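Notas do orador
Palestra: Endereçamento de posições em armazéns de pequeno porte
Versão de 10 de outubro de 2025

Abertura

Deixar o diapositivo do título durante a apresentação da mesa. Não ler o resumo, já consta do programa.

O tema é a codificação de posições: como se atribui um nome a cada local físico onde pode haver mercadoria e o que acontece ao inventário quando esse nome é mal escolhido. Fica de fora a escolha do sistema de gestão. Ficam de fora também os algoritmos de reposição, que têm sessão própria à tarde. Se surgirem perguntas sobre reposição, remeter para essa sessão.

Definir termos logo aqui, porque a assistência vem de empresas com vocabulários diferentes:

Posição: a menor unidade de espaço que recebe um código.
Endereço: o código propriamente dito.
Artigo: a referência de catálogo, independentemente da quantidade.
Contentor: o recipiente que se desloca com o conteúdo e que pode ter código próprio.

Insistir na distinção entre posição e contentor. Metade da palestra depende dela.

Diapositivo 2. O caso Marinho

O armazém Marinho tinha 1.892 posições codificadas no início do projeto. O código era composto por corredor, módulo e nível, sem separadores e sem zeros à esquerda. Mostrar o código 1112 e perguntar à sala como se lê. Há duas leituras válidas: corredor 1, módulo 11, nível 2, ou corredor 11, módulo 1, nível 2. Esperar pela resposta, não avançar logo.

A ambiguidade não produzia erro de sistema. O código era único na base de dados porque um dos dois locais nunca tinha sido registado. Produzia erro de leitura humana: o operador dirigia-se ao corredor errado, encontrava um local físico plausível e arrumava ali a mercadoria. O leitor de códigos só era usado na saída.

Mencionar que a etiqueta tinha o código de barras maior do que o texto. Em arrumação manual, sem leitor, o texto é o que conta.

Diapositivo 3. Regras de composição

Apresentar as regras na ordem em que foram adotadas.

Comprimento fixo. Cada segmento tem sempre o mesmo número de caracteres. O corredor passa de 1 para 01.

Separador visível. Hífen na etiqueta impressa, opcional na base de dados. Se a base de dados não guardar o hífen, a função de apresentação tem de o acrescentar em todos os ecrãs e em todas as listagens, incluindo as exportações para folha de cálculo. Foi nas exportações que falhou.

Alternância de tipo. Corredor em letras, módulo em algarismos, nível em letras. Excluir I, O, Q e S do alfabeto utilizado. A exclusão do S é discutível; com tipos de letra sem serifa e etiquetas gastas confunde-se com o 5, e preferimos retirar.

Sem significado de negócio. O endereço descreve um local e mais nada. Se o código inclui a família do produto, qualquer mudança de disposição obriga a reetiquetar. A Mindora, que acompanhou a segunda fase, propôs um prefixo por temperatura. Foi recusado pela mesma razão e substituído por um atributo na ficha da posição.

Nota para mim: neste ponto costumo alongar-me com a história do prefixo. Cortar se já tiver passado metade do tempo.

Diapositivo 4. Sentido da numeração

Numeração em serpentina ou numeração par e ímpar por lado. As duas funcionam. A mistura das duas no mesmo edifício não funciona.

Na serpentina, a sequência dos endereços coincide com o percurso e a lista de recolha pode ser ordenada alfabeticamente. No sistema de lados, o operador sabe pelo último algarismo do módulo se olha para a esquerda ou para a direita, mas a ordenação da lista exige uma coluna auxiliar com a sequência de percurso.

O Marinho adotou lados, com coluna auxiliar. Os intervalos da coluna são de 6 em 6 para permitir inserções. Alguém vai perguntar porque não de 10 em 10. O campo herdado era curto e não havia autorização para alterar o esquema.

Diapositivo 5. Contentores com código próprio

Voltar às definições do início. Quando um recipiente é pequeno e se desloca com frequência, há duas opções: codificar o lugar que ocupa ou codificar o próprio recipiente. Na bancada de preparação, onde os recipientes trocam de sítio várias vezes por turno, o endereço do lugar perde a utilidade depressa. Codifica-se o recipiente e a bancada inteira passa a ser uma única posição. 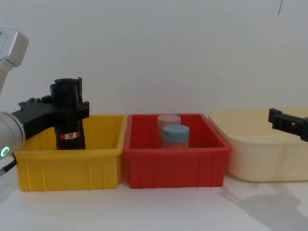

Fig. 1. Caixas de plástico amarela e vermelha e uma tina creme, em linha sobre um tampo branco. Na vermelha, dois frascos cilíndricos.

A cor do recipiente pode servir de verificação secundária, nunca de identificador. São dois os motivos. O fornecedor descontinua cores sem aviso, e parte dos operadores não distingue certos pares de cores. Se a cor entrar na instrução de trabalho, deve aparecer depois do código e entre parênteses.

O código do contentor não pode ter o formato do código de posição. No Marinho usou-se um prefixo fixo de duas letras seguido de numeração corrida, com a gama a começar em 1.000. Os códigos acima de 2.000 estão reservados a contentores de terceiros. O sistema rejeita a leitura de um contentor quando espera uma posição, e o inverso.

Hierarquia: um contentor está numa posição, um artigo está num contentor ou diretamente numa posição. Não permitir contentores dentro de contentores sem necessidade demonstrada. O módulo da Okico permite-o por omissão e a opção tem de ser desligada na parametrização inicial, antes da carga de dados. Depois da carga, a opção fica bloqueada.

Diapositivo 6. Etiquetas

Passar depressa, o anexo tem as especificações completas.

Altura do texto em função da distância de leitura. Níveis superiores com etiqueta inclinada ou com etiqueta repetida à altura dos olhos e seta. Quando se repetem etiquetas na longarina, a seta é obrigatória e a ordem na longarina acompanha a ordem dos níveis, de baixo para cima.

Suporte magnético apenas em zonas provisórias. Em zonas definitivas, adesivo sobre superfície desengordurada. As etiquetas Jukia usadas no ensaio de junho aguentaram a câmara de frio, mas só as aplicadas antes da entrada em temperatura. As aplicadas já dentro da câmara descolaram nos cantos.

Dígito de controlo: impresso na etiqueta, ausente da lista de recolha. O operador confirma a posição introduzindo o dígito que só se vê no local. Com leitor de códigos é redundante. Sem leitor é a única confirmação disponível.

Diapositivo 7. Migração

Três abordagens possíveis, por grau de risco crescente: corredor a corredor, com tabela de equivalência ativa; zona a zona, com paragem parcial; edifício completo, com paragem total.

Recomendar a primeira quando o sistema suporta dois códigos por posição. Confirmar isto com o fornecedor por escrito. Em vários produtos, o segundo código existe no ecrã e não é aceite pelo terminal móvel.

Na tabela de equivalência, guardar a data de desativação do código antigo em vez de apagar a linha. As devoluções trazem documentos com endereços antigos durante meses.

Não migrar e contar em simultâneo. A tentação é grande, já que as equipas estão nos corredores, mas uma divergência detetada nesse dia não pode ser atribuída à contagem nem à migração. Contar antes, corrigir, migrar, e contar uma amostra depois.

Diapositivo 8. O que ficou por resolver

Posições de chão. Sem estrutura física, a etiqueta fica no pavimento ou suspensa. No pavimento gasta-se com a passagem dos empilhadores. Suspensa, perde a relação com o limite exato do espaço. Usamos pintura no chão e placa suspensa com o mesmo código, e a manutenção das duas é irregular.

Posições de dimensão variável. Quando as prateleiras mudam de altura, o nível C de um módulo deixa de estar alinhado com o nível C do módulo vizinho. Mantivemos a letra pela ordem e ignorámos a altura. Há quem defenda o contrário, com níveis por cota fixa e letras em falta. Não tenho dados que permitam decidir.

Perguntas prováveis

Códigos bidimensionais ou lineares? Indiferente para o tema. Depende do leitor existente.

É possível reaproveitar um código desativado? Só depois de fechado o exercício em que foi desativado, e com registo.

Coordenadas métricas em vez de corredor e módulo? Servem como atributo para cálculo de percursos. Como endereço lido por pessoas, não.

Quantos níveis de hierarquia? Os que o operador consegue dizer em voz alta por rádio sem repetir.

Material de apoio: o anexo com as especificações de etiqueta e o modelo da tabela de equivalência segue com os diapositivos. Pedir à organização que distribua ambos no mesmo ficheiro.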